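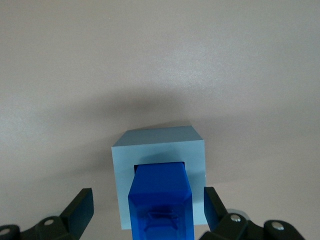 Der Weg sei im Winter einfach zu dunkel, schreibt eine Leserin aus der Siedlung Hivier, und daran ändere auch ein neuer Fahrplan nichts. Wer nach der Spätschicht an der Haltestelle Kuma aussteige, müsse entweder durch die Unterführung oder einen Umweg über die Hauptstraße machen. Ihr Schreiben ist eines von 714, die bis Montag bei der Gemeinde zum geplanten Umbau der Buslinie 8 eingegangen sind.

Die Linie soll ab Dezember nicht mehr durch die Siedlung fahren, sondern auf der Umgehungsstraße bleiben. Die Fahrt zum Bahnhof wird dadurch kürzer, für viele Anwohner verlängert sich aber der Fußweg. Nach Angaben des Busbetriebs Demeo steigen an den beiden Haltestellen in Hivier werktags nur wenige Fahrgäste ein, die meisten davon am frühen Morgen. In der Siedlung leben 1.180 Menschen.

In den Zuschriften geht es vor allem um die Beleuchtung und um die Abendstunden. Mehrere Eltern fordern, wenigstens die Fahrt um 7.20 Uhr auf der alten Strecke zu belassen - sie wird von Schulkindern genutzt. Andere begrüßen die Änderung und verweisen auf die Verspätungen, die an der engen Kurve vor dem Supermarkt regelmäßig entstehen.

Das Planungsbüro Räsänen hat inzwischen eine Variante vorgelegt, bei der die Busse nach 20 Uhr weiter durch Hivier fahren. Außerdem würde der Fußweg zur Haltestelle Kuma auf einer Länge von fast 300 Metern neue Laternen bekommen. Die Kosten dafür sind noch nicht beziffert.

Der Gemeinderat berät in seiner nächsten Sitzung über beide Varianten. Die Sitzung ist öffentlich und beginnt um 18 Uhr im Bürgersaal. Die Unterlagen liegen im Rathaus während der Öffnungszeiten aus.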